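**Progress report to the Heluria fund: Gesterum student robotics project, August**

The team has 17 students, and 4 of them joined this term. Maarten Nijs runs the desk tasks and Qusai Awwad keeps the recordings in order. We now have 2212 demonstrations stored, over half of them from the office set. Training on the first batch started late because a drive failed and had to be replaced. Spending is within the grant.

Next month covers the desk phone and the lamp.

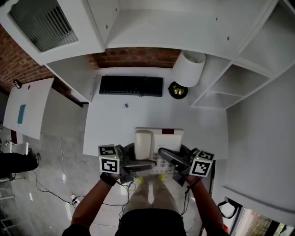
Will the students finish before the Akl competition? The office set will be done, and the kitchen set needs 23 more hours of recording.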